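How to Clear a Kid's Room Before Company Comes

Posted 24th December

Every chair in a child's room is a closet that hasn't been told.

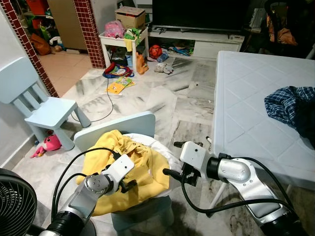

Start with the chairs, then, and leave the floor for later. You will want to do the floor first. Resist.

1. Pick up one garment at a time and shake it out. A shirt in a ball tells you nothing about whether it's clean.

2. Sniff, if you're brave. Clean goes on the table, the rest goes in the hamper.

3. Fold at the table. Sleeves back, bottom up to the collar, done. The owner will unfold it by breakfast, so don't fuss over corners.

4. Now the floor. Books on the shelf, bags on a hook, plush toys on the bed. Check under the chairs, where the plush toys go to think.

5. Empty the backpack. I found a permission slip from November in ours, along with half a cracker.

Give the whole job 70 minutes. I once did it in 5 by closing the door, and I still recommend that method for relatives who don't go upstairs.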